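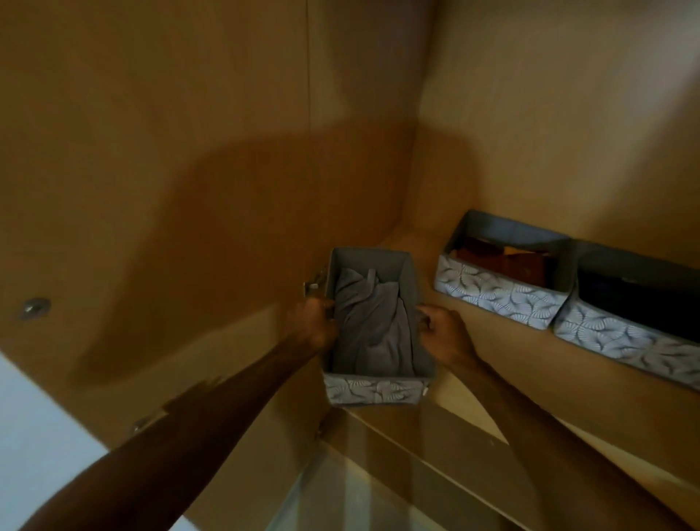
Bedroom Storage: Progress to the End of June

7th July
By the Warnidton Housing Support Team

Print this page | E-mail this page
Shares: 20 | Comments: 0

This report covers the second half-year of the Home Storage strand, which is paid for by the Soment Fund. It follows the report submitted in January and uses the same headings.

Work completed

The grant allows for the fitting out of wardrobes in 300 supported flats. At the end of June, 253 had been finished and signed off by the tenant. The remaining flats are all in Yorath Court, where new flooring has delayed access to the bedrooms. The flooring contractor has given us a revised programme and we expect to begin there once the ground floor is released.

A total of 1235 fabric boxes has been issued. The grey box with the fan-patterned front, supplied by Castum, is now used in all flats. Boxes stand side by side on the wardrobe shelf with the patterned panel facing outwards, and the first box goes into the corner against the side wall. Folded clothes are sorted broadly by colour, with darks in one box and browns and reds in another. Greys have a box of their own where the tenant owns enough of them.

Changes since January

The lidded boxes bought for the first flats have been withdrawn. Tenants told us that the lids were left on the floor or on the bed, and several had stopped using the boxes altogether. With an open top, the contents can be seen over the front wall and the box can be lifted down by its two side rims.

We have also stopped fixing printed labels. Tenants who want a label may still ask for one – few have done so.

Home visits now take place in two parts. At the first, the tenant decides what is to be kept in the wardrobe and what is to go elsewhere. Folding and filling are left to the second visit. This has added to staff travel, but the visits themselves are shorter and fewer have had to be rebooked.

Difficulties

High shelves remain a concern. In the older wardrobes at Yorath Court the shelf cannot be lowered without drilling new holes in the side panel, and the landlord's consent is needed for each one. Consent has been requested for 20 wardrobes. Until it is received, boxes in those flats will be kept on the lower level and hanging space will be reduced.

Spending

Spending on boxes is within budget. Travel is over budget for the reason given above, and we ask the Fund to agree a transfer from the unused label and printing line.

Next period

Work at Yorath Court will be completed first. Return visits to the earliest flats will follow, to replace any lidded boxes still in use.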